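Notebook: bag pick bench, finger pads and cameras
Print this page | E-mail this page

July, Sunday session, started 9:40

Comparing the lit-pad fingers (Mirnent) against our plain silicone ones, same arm, same objects. Also need a decision on which camera the controller should trust once the hand is down in the bag. Object set is the carrot, the blue bottle, the keys on the ring and the crumpled white piece. 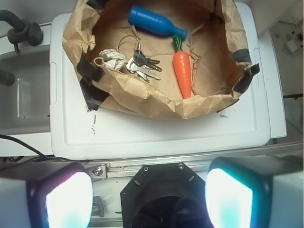
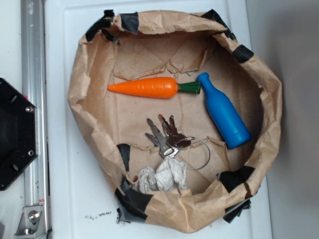
Wrist view and fixed view. The rest are with the same bag:
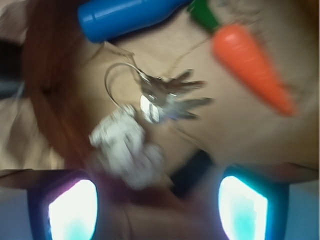
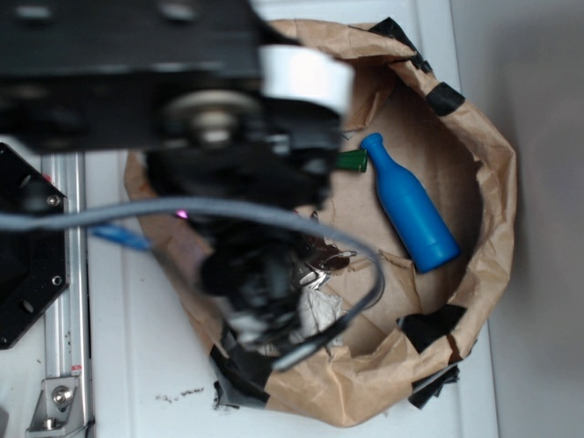
Last updated: July, Sunday, 18:15

Setup

Bag is kraft paper, rim folded out and held with black tape. Left it where it was for both finger sets so the fixed camera calibration stays good. If anyone re-tapes the rim, rerun the rim trace before logging anything, the planner uses it as a keep-out boundary and a fold that moves 3 mm is enough to trip it.

Controller is the Cikico box, firmware as shipped. Tried the newer build on the bench supply first and it dropped the finger bus twice during homing. Rolled back. Not chasing that today.

Pads were run at 200 on the brightness register for all of the morning, then lowered (see below). Silicone fingers have no light so the wrist camera was on room light only for those.

Wrist camera

With the hand high, segmentation from the wrist is good. All of the objects come out separate, including the keys, and the bottle is the easiest of the lot. Carrot is fine as long as the green end is in view; when only the orange part shows the orientation estimate flips end for end now and then.

While the arm is moving it is a different story. The third picture is a fair example of what the controller gets in that case: the key blades are pale streaks and the white piece is a blotch. The mask merges the white piece with the ring and the grasp point lands between the two. Exposure was on auto. Locked it at the shortest setting that still gave usable contrast and the merging mostly went away, but then the pads come through as the only bright things in view and the paper goes dark.

Pad glare is the real issue. The panels are near white at the center with a cyan edge, and they sit at the bottom of the wrist view, so auto exposure meters on them. Masked the two finger areas out of the metering window. Better. Should have done this before collecting the morning runs, so treat the morning wrist exposure values as junk. Grasp results from the morning are still valid, the grasp points for those came from the fixed camera.

Lowered the brightness register in steps until the contact patch signal started to get noisy. The noise floor comes up gradually and then all at once. Backed off one step and left it there. Value is in the config on the bench machine under the Eltura profile.

Fixed camera

No blur trouble and no glare. It loses the floor of the bag as soon as the arm goes in. In the fourth picture the arm covers most of the upper left and center, and the bottle is still in clear view while only a short bit of dark green shows by its neck. The white piece can be seen too. The keys are what I needed at that moment and they are not there to be had from that side.

Focus is set for the bag floor, so the arm is soft when it is over the rim. That is fine for object detection. It is not fine for checking finger opening, so stop using the fixed view for that, use the encoder.

The gray cable loop also crosses the view when the wrist turns past about a quarter turn. Detection calls it an edge of the bag. Will reroute it higher up the arm with another tie and see whether the homing move still has enough slack.

Fingers, plain silicone

Bottle: good on the body, poor on the neck. On the neck it rolls out toward the wider end. Carrot: good anywhere along the ridges, slips at the tip. Keys: needs the ring or the heads. Blades alone will pivot and drop. White piece: picks nearly every time with a wide opening and a slow close. Closing fast pushes it along the paper.

Fingers, Mirnent

Bottle: same as silicone on the body, a bit better on the neck, and the contact patch tells you it is rolling early enough to stop. Carrot: the ridges show up clearly in the patch, which gives a free check on orientation. Keys: patch is busy and hard to read. Force estimate was all over the place with a blade edge pressed into one pad. Stopped the key trials early on this set, do not want a cut gel on day one. White piece: contact threshold from the datasheet is too high for it. The fingers close fully and the controller reports an empty grasp with the thing plainly held. Dropped the threshold to 22 counts and it reports properly, with one false contact in free air that I put down to the cable tugging on the mount.

Housings are wider than the silicone fingers. Going down next to the wall of the bag, the outer face touches paper before the pads are low enough. For anything close to the rim the approach needs a tilt, or we grind down the housing corners, and I would like to ask the vendor before doing the second.

Tadeo Farías looked at the logs after lunch. His view is that the empty-grasp reports are a filter problem and the threshold should go back up once the window is shortened. He may be right. The default window is long compared to how fast the fingers close. He is going to replay log 2646 offline with three window lengths. Leave that file alone on the bench machine until he has copied it.

Settings going forward

Fixed camera picks the target and the first grasp point with the arm parked clear. Wrist camera refines once, at a standstill, above the rim. No wrist updates during descent. Finger areas masked from metering. Exposure locked.

This costs a pause on every pick. Acceptable for now. Henríquez wants it shorter for their cell but their bins are rigid and lit from overhead, so I would not carry our numbers over.

To do

- reroute gray cable, repeat homing check
- silicone set again with locked exposure, wrist only
- tilt approach for items near the rim
- protective film on pads, then keys
- ask about grinding housing corners
- check hex bolts on the rail brackets. Calibration residual was a touch higher at the end of the day than at the start and I have not ruled out the rail
- put the old firmware image somewhere other than my desktop

Stopped 18:05. Arm parked, pads off, controller left powered for the log copy.

Print this page | E-mail this page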